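Lurkbridge Textile Handling
March 2020
Planning our equipment purchases for garment sorting and folding: a thread. 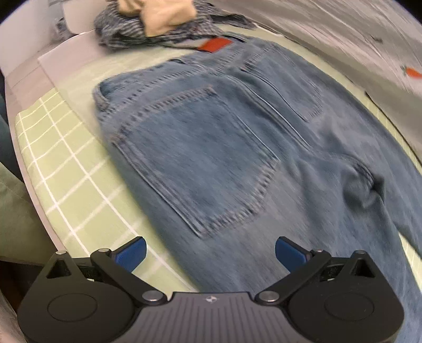
Jeans, back side up, on the green grid cloth. Gripper open.

1/ Lurkbridge is preparing its equipment plan for the coming year. Several partner laundries and reuse centers have asked how we decide what to buy, what to rent and what to leave for later. We are setting out our approach in this thread. It covers grippers, work surfaces, spare parts and staff time.

2/ The plan was drawn up by Sanne Lambrechts, who heads operations, and Jasper Dekker of our purchasing office. Thiện Mạc reviewed the technical requirements. Questions about the figures should go to Mr. Dekker in the first instance.

3/ Our starting point is the garment. Before we ask any supplier for a price, we write down what will be handled. Denim goes at the top of that list. A pair of jeans has thick seams at the pockets and waist, belt loops that can catch a fingertip, and legs that fold under their own weight.

4/ We keep a reference set of 125 garments for this purpose. It includes jeans, striped knitwear, thin cotton items and children's clothing. Any tool we consider must be tried on the full set. A supplier's own demonstration on a folded towel is welcome, but it is not counted toward the decision.

5/ On grippers. We compared offers from three suppliers. All three proposed a two-jaw design with soft fingertip pads. The quotations were hard to compare at first, as one included mounting parts, one included training and one included neither. We now send every supplier the same price form.

6/ The form asks for the following on separate lines: the gripper, fingertip pads, mounting parts, cables, software fees per year, delivery, installation, training, and the hourly rate for repairs outside warranty. A quotation that leaves a line blank is returned for completion.

7/ Fingertip pads deserve their own line in any budget. They are the part that touches the cloth, and heavy seams wear them. We had entered them under general supplies in the previous plan and the amount was too low. They now have a separate code and a monthly review.

8/ Hand-held units and arm-mounted units are budgeted apart. A hand-held gripper lets a member of staff work through a task directly and needs no safety fencing in our building. An arm brings floor space, electrical work and an inspection into the cost. We advise partners to price all of this before they sign for the arm itself.

9/ On work surfaces. A printed grid helps our staff place a garment the same way from one session to the next. Cloth gives a little under the garment and the lines bend where it does, so we do not use the grid for exact measurement. Where measurement is needed, the plan provides for a rigid table.

10/ Pinilero submitted a proposal for two such tables. We have approved one. The second will be considered in July, once the first has been in regular use and Ms. Lambrechts has reported on it.

11/ On staff time. This was the most debated part of the plan. We have set aside 261 hours for setup, practice and record keeping. Those hours are charged to the equipment budget and not to the daily sorting budget, so that the sorting teams are not asked to absorb them.

12/ Ans Hendriks will manage the schedule. Team leaders are asked to send her their preferred times and to name one person per shift who will be trained first. Training will be given in small groups at the work table.

13/ On renting. We looked closely at a rental offer from Stevell for the arm. The monthly rate was fair. The minimum term was longer than we wished, and pads and repairs were excluded. Mr. Dekker has asked for a shorter term and a revised list of exclusions. No agreement has been signed.

14/ On maintenance. Ruben Van Loon of the firm Van Loon will inspect the grippers under a service contract. The contract covers joints, jaws and cables. It does not cover damage from zippers or rivets, and partners drafting a similar contract may wish to raise that point early.

15/ On spare parts. We will hold one complete spare gripper and a stock of pads on site. Delivery times for small parts have varied, and a stopped table costs us more in a week than the spare costs to store.

16/ What we have left out. The plan contains no money for automatic folding lines, bagging machines or conveyor changes. Those requests were received and are on file. They will be taken up with the next building plan, where the power supply and floor loading can be treated together.

17/ How we will judge the purchase. Each month we will record hours of use, pads replaced, repairs, and garments that had to be set aside and handled by staff without the tool. Denim will be reported separately from lighter items. Costs will be given next to the budgeted amount, including where we were wrong.

18/ Partners may request the blank price form and the list of garment types in our reference set from the purchasing office. Supplier prices are confidential and will not be shared. Please state the name of your organization and whether you are planning for hand-held or arm-mounted equipment.

19/ Suppliers who wish to be considered for the second round should write to Mr. Dekker. The tool must be available for trial at our site, on our garments, with our staff operating it. Trial costs are borne by the supplier unless agreed otherwise in writing.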